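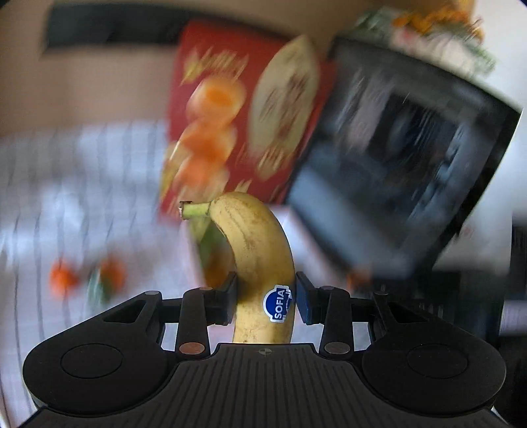
Undgate Produce Market

The Undgate Produce Market is a wholesale and retail market for fruit, vegetables and cut flowers in the inland town of Undgate. It occupies a rail-side site between Vieira Street and the former goods yard, and is managed by a trust constituted under the town's market by-laws. The market supplies greengrocers, cafes, schools and hospitals throughout the Ellineck district.

Contents
1 History
2 Buildings and site
3 Trading
4 Produce
5 Governance
6 See also

History

Selling of produce at Undgate began informally beside the railway, where growers from the Ellineck flats met the evening goods train. Sales were made from the backs of drays, and disputes over access to the loading ramp were frequent. The shire eventually fenced a portion of the yard, levied a gate fee and appointed a weighmaster, whose brass platform scale is retained in the present administration building.

The first permanent structure, an open-sided shed with a corrugated iron roof, was erected by public subscription. It was damaged in a windstorm and rebuilt on the original footings with a steeper pitch. Potatoes, pumpkins and onions made up most of the early trade. Stone fruit became significant only after the irrigation channels were extended south of the town.

The closure of the goods line threatened the market's existence. Several agents moved to the coast, and the council of the day considered converting the yard to a saleyard car park. A petition bearing 2896 signatures was presented in opposition, and the site was instead transferred to the newly formed trust on a long lease. Road freight replaced rail within a few seasons.

Buildings and site

The market consists of two main halls connected by a covered roadway. The North Hall houses wholesale agents and has loading docks on both long sides. The South Hall, the smaller of the two, is used for retail stalls and contains the flower section. There are 132 licensed stands across both buildings, of which 76 are reserved for growers who sell only what they have produced themselves.

The covered roadway was designed by the architect Waqas Pirzada. Its sawtooth roof admits southern light and was intended to reduce heat on displayed stock during summer. The design was initially criticised for the narrowness of its central bay – articulated vehicles cannot turn within it – and a one-way system was subsequently introduced.

A cool store stands at the eastern end of the site. It was built for the carrier Luvivier and is now shared among the tenants, who pay by the pallet.

Trading

Wholesale trading begins at 3.30 am and is generally complete by sunrise. Prices are set by private negotiation between buyer and agent. Auctions, once the usual method of sale, survive only for cut flowers in December.

The retail hall opens to the public at 7 am. Retail licences are issued annually and may not be sublet. Growers' stands are allocated by ballot, a practice that has drawn periodic objections from long-standing families who favour a system based on years of attendance.

Produce

Vegetables account for the greater part of turnover, led by potatoes, carrots, brassicas and pumpkins. Apples, pears and plums are drawn from within the district. Bananas and other tropical fruit are brought in by road. Citrus is traded loose and in cartons, and mandarins are sometimes offered with stem and leaf attached.
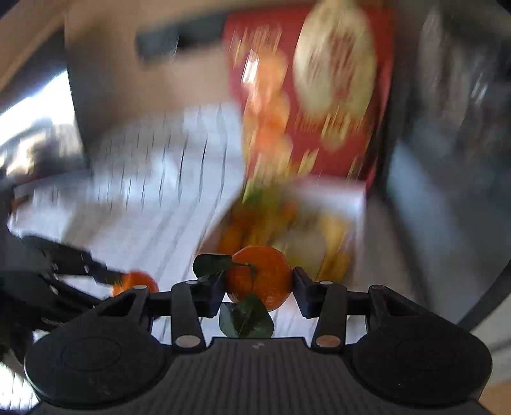
This page was last edited in December, at 4.17 pm.

Governance

The Undgate Market Trust has 10 members. Four are elected by stallholders, three are nominated by the council and the remainder are appointed for their knowledge of horticulture or freight. The chair is chosen by the members and may serve two consecutive terms. Mudassar Shaikh, formerly a potato grower, held the office during the resealing of the yard and the renegotiation of the lease.

The trust's revenue derives from licence fees, dock charges and the cool store. Surplus funds must be applied to the maintenance of the site.

See also

Ellineck irrigation channels
Undgate railway station
Vieira Street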